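Garkwood Hand-Held Gripper, foam pad version

Home / Grippers and tools / Hand-held

We've had the Garkwood on the kitchen bench next to the Salgado and the Falel for most of the winter, and it's the one people keep picking up! It's a two-finger hand-held gripper with a camera looking out over the fingers, made for recording everyday tasks by hand before you try them on an arm. We stock all three and we like all three, but they're quite different to use, so this page covers what we found as well as the usual specs.

What's in the box

Gripper with both fingers fitted
Camera bracket (camera sold separately)
2 spare foam pads
Hex key and a bag of screws
Wrist strap

At a glance

Fingers: 2, moving together
Finger bodies: printed plastic, dark green, with brass threaded inserts
Pads: black foam faced, screwed on
Colours: dark green only for now, grey expected in December
Warranty: 2 years on the body, pads not covered

The pads

These are what sold us. They're big flat blocks with a bit of tooth to the surface, and they forgive a sloppy approach. On the Salgado you get narrow silicone tips, lovely for picking up a teaspoon or a pen lid, but they tend to roll a round handle if you come at it off centre. The Falel sits somewhere in the middle, and its moulded pads can't be swapped without sending the finger back (a shame, because the trigger on it is beautiful).

Changing Garkwood pads is a five-minute job the first time and quicker after that. Start the screws by hand, get them all in loosely, then snug them up. Please don't lean on the hex key, the inserts are strong but the plastic around them is still plastic.

How we tested

Carolina Leitão set up our kitchen round: 21 pick-ups per gripper, same operator, same bench, moving between bowls, spatulas and other things with handles. Laurinda Patrício then ran it again left-handed, which we'd recommend to anyone choosing a gripper for a mixed team. She rated the Garkwood the easiest of the three to hold that way and the Salgado the hardest.

Flat handles lying on the bench are the tricky ones. You want the fingers well open and low before you close, and with the camera where it is you can see both pads and the target the whole way in.
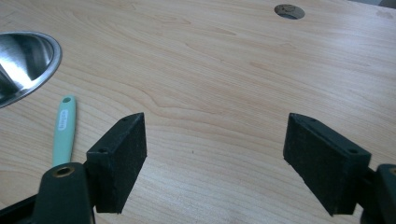
Bowls are much more fun. You can take a rim between the pads and lift, and the foam is kind to polished metal. For a heavy mixing bowl we'd still go for the Falel, which has a stiffer linkage and a longer squeeze.

Will it fit my arm?

Yes, with the Dresitz wrist plate (sold separately). The same fingers go across from the hand-held body to the powered one, so your recordings and your arm are working with matching pads.

Availability

In stock as of 11 Sep 2025. Replacement pads come in packs of 5. If you'd like to try all 3 grippers side by side, drop us a line and bring a few of your own utensils along. We'll clear you some bench space.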